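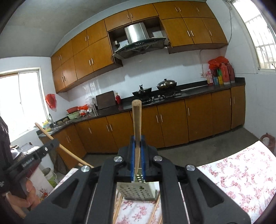

Section 4. Installing and Starting Up the Under-Sink Water Filter

Applies to: Gendeck 111 with the Grunska faucet adapter. Revised Apr 11, 2026.

4.1 Before you start

Read this section through once before shutting off the water. The filter connects to the cold water line only. The housing and seals are not rated for hot water, and connecting them to the hot side voids the warranty.

You will need an adjustable wrench, a drill, a Phillips screwdriver, a pencil, a bucket, and a dry towel. The mounting bracket, screws, tee fitting, tubing, and cartridge are in the box. The faucet adapter is packed separately in the bag marked Grunska.

CAUTION: If the pressure at the house inlet is above the limit printed on the rating label, install a pressure regulator upstream of the filter. Do not rely on the shutoff valve to reduce pressure.

CAUTION: Do not install the filter where it may freeze. In cabins and other buildings left unheated over the winter, remove and drain the housing no later than October.

4.2 Mounting the bracket

1. Choose a spot on the side wall of the cabinet. Leave enough clearance below the housing to lower it away from the head and lift the cartridge out.
2. Hold the bracket level against the wall and mark the screw holes.
3. Drill pilot holes. Check the depth of the cabinet wall first – many side panels are thin, and a long pilot hole will come out the other side.
4. Fasten the bracket. Tighten the screws until the bracket does not move when pulled by hand.
5. Hang the filter head on the bracket with the arrow pointing in the direction of flow. The inlet side is marked IN.

NOTE: If the cabinet wall will not hold a screw, mount the bracket on a backing board and fasten the board to the cabinet frame.

4.3 Connecting the tubing

1. Close the cold water shutoff valve and open the faucet to relieve pressure. Leave the faucet open.
2. Place the bucket under the valve. Disconnect the supply hose and let it drain.
3. Thread the tee fitting onto the valve by hand, then give it a quarter turn with the wrench. The tee has its own rubber washer. Do not add thread tape.
4. Reconnect the supply hose to the upper outlet of the tee.
5. Cut the tubing square. A slanted or crushed end is the most common cause of leaks at push fittings.
6. Push one piece of tubing into the tee and the other end of the same piece into the port marked IN. Each end should travel past the first resistance and stop.
7. Run the second piece of tubing from the port marked OUT to the faucet adapter.
8. Pull lightly on each connection. If the tubing slides out, cut a fresh end and insert it again.

Avoid sharp bends. If the tubing kinks, replace the piece. A kinked length does not recover its strength when straightened.

4.4 Fitting the cartridge

1. Wash your hands. Remove the plastic wrap from the cartridge, holding it by the end caps.
2. Check that the large O-ring is seated in the groove at the top of the housing. Apply a thin film of the supplied silicone grease. Do not use petroleum jelly.
3. Stand the cartridge upright in the housing, with the open end up.
4. Thread the housing onto the head by hand until it stops. The housing wrench is for removal only.

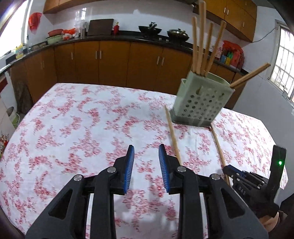

Brudton, comment on step 4: I tightened by hand as instructed and still had a slow drip at the top of the housing. The O-ring had rolled out of its groove on one side. After reseating it and wiping the grit out of the groove, the drip stopped. It would help if the manual said to clean the groove as well.

The groove should be wiped clean each time the housing is opened. This step will be added to 4.4 in the next revision.

4.5 Flushing and leak check

1. Open the shutoff valve slowly, by a small amount at first. Air will leave through the faucet and the flow will sputter.
2. When the flow is steady, open the valve fully.
3. Run the water for 5 minutes. Black or gray water during this time is carbon dust from the cartridge and is harmless.
4. Close the faucet and dry all fittings with the towel.
5. Wait one hour, then pass a dry paper towel around each joint. Any damp spot means the joint must be remade.
6. Check again the next morning.

CAUTION: Do not leave the building during the first hour after start-up.

4.6 Setting the reminder counter

The counter on the filter head measures volume, in gallons. It leaves the factory set to 2000, which suits hard or well water. With softened or city water the cartridge typically lasts for about 3000 gallons.

1. Hold the button until the display blinks.
2. Press once to switch between the two settings.
3. Release the button and wait for the blinking to stop.

The counter does not shut off the water. It keeps counting past the limit and shows a dash in the first position until it is reset. Replace the cartridge earlier if the flow drops noticeably or the taste changes.

NOTE: Karam cartridges fit the same housing but have a different rated life. Use the figure printed on their end cap and keep a written record, as the counter has no setting for them.

For cartridge replacement, go to Section 5.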